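Grostico user group: notes from the March meeting

The spring meeting of the Grostico user group was held at Dasodach over two half-days in March. Most of the talks dealt with reservoir scheduling under the new reserve rules, and the rest with data handling. Slides are on the member pages under the usual login.

Mhairi Shearer opened with the results of the Bonurach test case. The inflow series has been extended to 31 years, and the long-term model now runs all of them in one batch. Water values in late winter came out lower than in the old series, mainly in the two upper reservoirs. She asked members with similar catchments to send in their own runs for comparison.
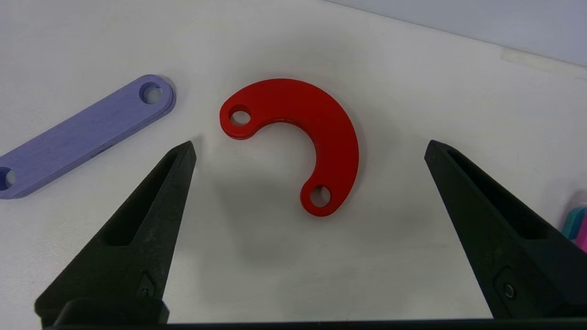 Changes in the next release

The Skinner module, which handles start and stop costs for small units, will be part of the standard install. Users no longer need a separate license file. The limit on time steps per run goes up to 4,000, enough for most hourly studies of a single season. Old input files will still load, but head-dependent efficiency curves must be entered with at least 5 points.

Several members asked about run times. With the new solver settings, the Bonurach case finishes overnight on an ordinary office machine.
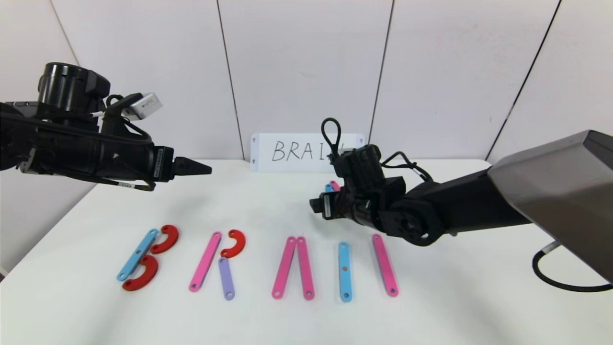 Pumped storage is still the weak spot. The model sometimes pumps and generates in the same hour when the price is flat, and the present workaround is a small penalty set by hand. A proper fix is planned for the release after next.

Comments on the draft manual should reach the editors before the summer break. The autumn meeting will again be at Dasodach, starting at 10 in the morning.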